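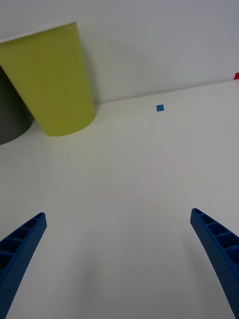 Figure 4.1 A yellow-green cup on a white table, against a white wall.

Chapter 4
Colour and the Eye

Before you start this chapter, go and find a cup. Any cup will do, as long as it has a definite colour and isn't covered in cartoon animals. Put it on something pale, sit down in front of it and try to decide what colour it is. I mean really decide, in words you would be happy to send to a stranger who had to buy the same one.

I have been setting my students this task for years and I still enjoy it. Someone will write "green". Someone at the next desk will write "yellow", and look rather hurt when they compare notes. Then the better-read ones start on olive, chartreuse, lime, mustard, pea soup (there is always a pea soup) and before long we've used up half the lesson and I haven't opened my notes. Have a go with Figure 4.1 while you're here. Write your word in the margin, in pencil, and we'll come back to it in Section 4.5.

I got interested in all this by way of a tin of paint. I was doing up the back bedroom of a house in Jivville, and I had chosen a soft grey from a little card in the shop. I painted one wall in the morning and it was lovely. By tea time it was lilac! I went back to the shop with the card in my hand, ready for an argument, and we held the card up by the window and then under the strip light over the till, and the card did exactly the same thing. The paint was fine. What had changed was the light falling on it, and I had been thinking of colour as something that lives in the tin.

So where does it live? That's what we'll spend the next few weeks on, and I should warn you that the answer comes in several pieces.

4.1 Three things you need

To see a coloured object in the ordinary way you need a light, an object and somebody looking. Take any one of them away and the whole business stops. In a sealed cellar with the lamp off, a red jumper and a blue jumper look the same, because neither of them looks like anything.

The light comes first. Daylight is a mixture of many different wavelengths, which we'll measure in nanometres from here on (a nanometre is a millionth of a millimetre, so please don't try to picture one). Our eyes respond to wavelengths from somewhere near 400 up to somewhere near 700. The short end looks violet and blue to us, the long end looks red, and the greens and yellows sit in between.

Next comes the object. When daylight lands on a surface, some wavelengths are soaked up and others bounce back off. A white surface sends back a good share of everything. A black one keeps nearly all of it, and that's why a black car seat is so unpleasant in July. A surface that looks yellow-green is usually soaking up a lot of the blue and violet and sending back plenty from the middle of the range.

Last of all there is you. At the back of each eye is a thin layer called the retina, and it contains two main families of light-sensitive cells that we use for seeing, the rods and the cones. Rods do the work when it's dim. They're no good at colour, so a garden at midnight looks grey. Cones need more light, and most people have three kinds of them, each responding most strongly to a different part of the range. Your brain compares the signals from the three kinds, and out of that comparing comes the thing you call yellow, or pink, or pea soup.

4.2 Shade, and why you don't notice it

Look at your own cup again. One side of it is almost certainly brighter than the other, and if you cut a little square from a photograph of each side and laid them together, you might say they came from two different cups. Yet when you look at the cup itself you see one cup in one colour with a bit of shadow on it. The same goes for white walls. A white wall in a photograph is full of greys, and I'd bet you still call it white.

Painters have to unlearn this. My first evening class in watercolour was 60 minutes of being told that my whites were too white, and I went home cross and then spent the whole of breakfast staring at an eggshell.

The name for this habit of the brain is colour constancy, and it's a very useful habit. A ripe plum should look ripe in the sun and ripe under a tree. It isn't perfect, though, as my back bedroom shows, and in Section 4.4 we'll look at some cases where it goes badly wrong.

Try this 4A

You will need: your cup, a sheet of white paper, a desk lamp and a window.

Stand the cup on the paper by the window in the daytime and write down its colour. Do the same after dark with only the lamp on. Then roll a second sheet of paper into a narrow tube, and look through it at a patch on the bright side of the cup, followed by a patch on the dark side. Keep your other eye shut. Write down both colours as if you had no idea what you were looking at.

Keep your notes. You'll need them for the exercises on page 136.

Words to know so far: wavelength, nanometre, retina, rod, cone, colour constancy.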